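August 31, 2019

Since December I am writing down the rules we use for our simulation runs, and now the list is long enough that I want to put it in order on this blog. I work with a two-arm robot in simulation. The project has the name Jullis, and the runs are stored on a server we call Mutiso. My English is not perfect, so I try to keep each rule short. I think short rules are also better for the people who must follow them.

## Before the run

The first rule is the oldest one: every run begins with the grippers open and with nothing between the fingers. In the first months we did not write this down. Each of us had a different habit, and some runs started with the fingers half closed. When we compared 416 runs in spring, we had to throw away 107 of them, only for this reason. It was a sad afternoon.

So now we look through the wrist view before we press start, for both arms. It takes a few seconds.
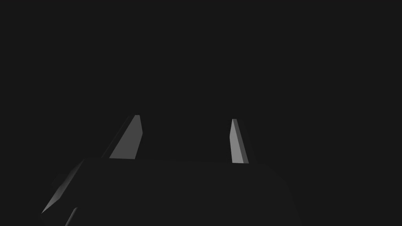 *Wrist view, fingers wide apart and nothing held.*

The second rule is about names. A run gets a number and never a nickname. I was against this at the beginning, I liked the nicknames. But when I had to search for run 3777 I found it in one minute, and one called "good one new" I did not find until today.

The third rule is that the settings file is saved together with the run, in the same folder. Please do not save only the settings which you changed. A default value can change with the next version of the software, and then your old run has no complete description anymore. This happened to us with the friction value, and we argued for two weeks about results that were made with different numbers.

## During the run

Here I must be more careful, because not everybody at Skorico agrees with me. My opinion is that the rules for a real robot should be valid also in simulation. If the limit for the arm speed is written in the cell rules, I use the same limit on the screen. Some colleagues say that this is a waste of time, a simulated arm cannot hurt a person. They are right about that. But a motion that was learned without a limit will go later to the real cell in Plistelstead, and there the limit exists.

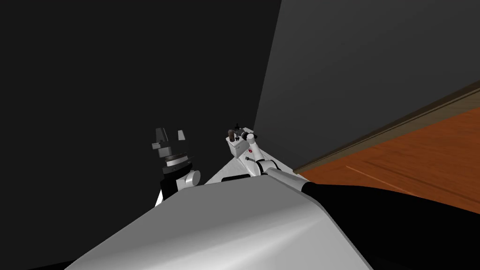
**Should both arms be under the same speed limit when only one of them is carrying something?**

Use the same limit for both arms, and take the lower one. The free arm shares the space with the loaded arm, and two different limits in one file are easy to mix up.

I also ask for these points during a run:

- The free gripper stays in view of the head camera.
- If an object is dropped, the run is marked as "dropped" and kept. Do not delete it.
- No change of the settings in the middle. Stop, save, start a new run.
- Maximum 4 attempts for one task, then the run is closed.

The second point is the one people forget the most. I understand it, a bad run is not nice to look at. However, if we delete all the bad ones, our success rate is a fairy tale, and the next person plans the work with it.

## After the run

One other person, who did not make the run, must look at it before it goes to Mutiso. This person checks the number, the settings file and the mark at the end (done, dropped or stopped). We tried to do it with a script alone. The script is good for the file names, but it accepted a run where the arm was standing still the whole time, so we keep the human check for now.

I still have no good rule for lighting. Our views are often quite dark and I do not know if we should write a fixed value or let it vary. If you have a written rule for this in your lab, please send it to me, also if it is only one sentence.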